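Ritent revises sizing chart after gauge error in Pascual yarn

Ritent has issued a corrected sizing chart for the Hullcombe cardigan, a bottom-up raglan first released in February. The correction applies to sizes 4 through 8 and changes the stitch counts at the underarm and upper sleeve. Sizes 1 through 3 are unaffected.

The original chart was calculated from a swatch measured before blocking. Pascual, the worsted-weight wool used for the sample, relaxes by one stitch over 4 inches after a wet block, which left the larger sizes wider at the upper arm than the schematic shows. Samer Hamdan, the technical editor for the pattern, said the new counts are based on blocked swatches knit flat and in the round.

"The body numbers were close enough to leave alone," Hamdan said. "The sleeve was not. In size 8 the difference came to 15 stitches at the widest point."
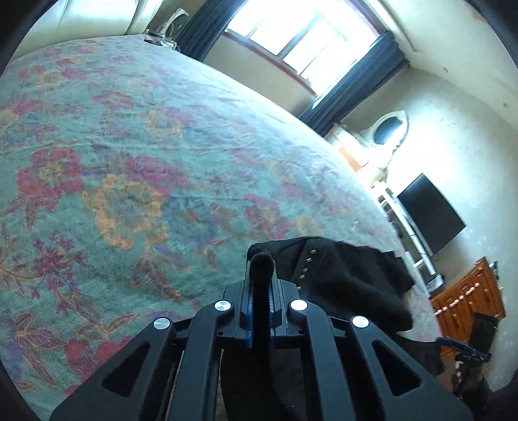 What has changed

The sleeve increases now fall every eighth round in place of every sixth. Underarm stitches are held on waste yarn as before, but the cast-on number at the join is lower in all five corrected sizes. Yardage for size 8 drops to 2,000 yards. The colorwork yoke chart keeps its 25-row repeat.

Knitters who have finished the body but not started the sleeves can switch to the new chart without ripping back. The revised file is marked version 2 in the footer and has been sent to all buyers through the Nukwood pattern library. Printed copies will be updated at the next run, and an errata sheet is available at the shop counter until then.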